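Subject: Re: [hoops-talk] Listed heights in the summer league
Date: 17 May 2018
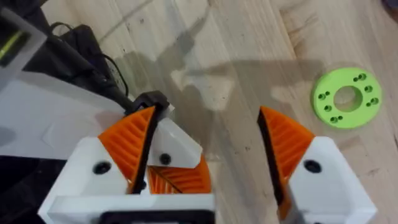

White and orange gripper above the table

Hello all,

I have read this list for a long time but I write seldom, so please excuse if I repeat something that was already said in the winter.

An earlier message said:

> The program for the July tournament gives the Kustberg center as
> seven feet even. I have stood next to him at the scorer's table and
> I don't believe it for one second. He is six ten in shoes. Soka has
> the only real seven footer in this league and everybody who watches
> the games knows it. Kustberg adds two inches to every player on the
> roster so that the other teams are afraid before the tip.
>
> Compare the team photos if you don't believe me.

I agree with the first part and I disagree with the rest.

It is true that Kustberg measures in shoes. They have done this for as long as I follow them, and their guards are also listed too tall. But Soka does the same thing. In the program from last year their center was six eleven, and now he is seven feet, and he is a man of 86 games in this league, not a boy who is still growing. If we take away the shoes from one player, we must take them away from the other one too.

About the team photos I want to say something more. I don't think they can be used for this. In the Soka photo the tall players are in the back row and the back row is on a bench. In the Kustberg photo all stand on the floor, but the center is bending his knees a little, as tall people often do when they are next to short people. Also the person who is nearer to the lens looks bigger. I have seen on this list a long fight over one picture from the Osik game, where the two centers shake hands, and one of them is clearly a step in front. Such a picture can prove what you want it to prove.

More useful for me is the standing reach. Gwilliam is the only club which gives it in the program, and I wish the others would follow. A player with long arms and low shoulders can be six nine and still block more shots than a seven footer with a long neck. The Osik forward who wears 23 is the best case of this. On paper he gives away a lot to both centers, but he took the ball from them all night, and he didn't need to jump very high for it.

I also don't believe that anybody is afraid of a number in a program. The coaches have video. The players have met each other many times. I think the listed height is for the people who buy the tickets - the hall in Kustberg has 1,000 seats and they like to fill them, and "seven feet" looks good on a poster.

So my proposal is simple. Before the July tournament, the clubs should measure everybody in socks, on the same day, with the same stick, and print what comes out. If the Soka man is then taller, I will write it here and I will say that I was wrong about him. My own guess is that both are six ten and that the Kustberg one has wider shoulders, so he looks bigger from the stands.

One question to those who were at the Osik game: was the Soka center taken out in the second half because of fouls, or was he hurt? The box score gives him only 2 fouls and I could not find any report.

With regards from a Gwilliam supporter (so please don't say that I am defending my own team)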